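Textile Printing Open Day at the Mahawong Works

The Mahawong works opens to visitors once a year, in March, and I finally got there on the Thursday. Parking is behind the old dye house. Tickets are 18 dollars and include coffee.

Samran Rojanasak led our group. He started in the design room, where repeat patterns are drawn and checked at full size, then took us through to look at printed cloth laid out flat.
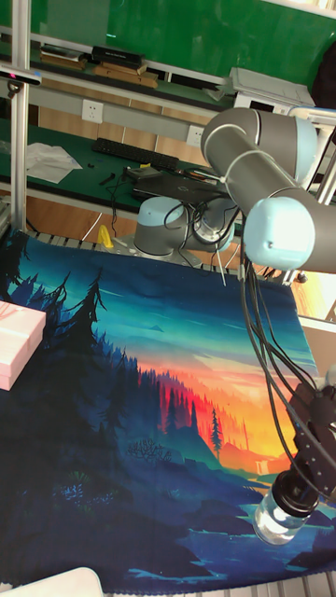 Large printed cloth on the work surface, with a black-lidded jar held over it.

The works prints cotton for Loltden and heavier cloth for Predberg. Rojanasak said the pattern archive holds 389 designs, most of them florals that still sell. The print line was replaced in 2023, and the old one went for scrap apart from two rollers kept by the front door. 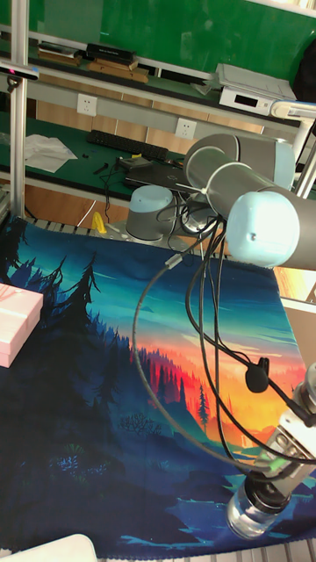 Washing and drying are in a separate building across the yard. It was loud in there and I missed some of the talk. Hsiu-ying Hsieh, who mixes the colors, had swatches out for us to handle and let us compare two reds from different batches. I could not tell them apart.

The tour took 90 minutes. The remnant shop closes at 3:30, so go there first if you want fabric.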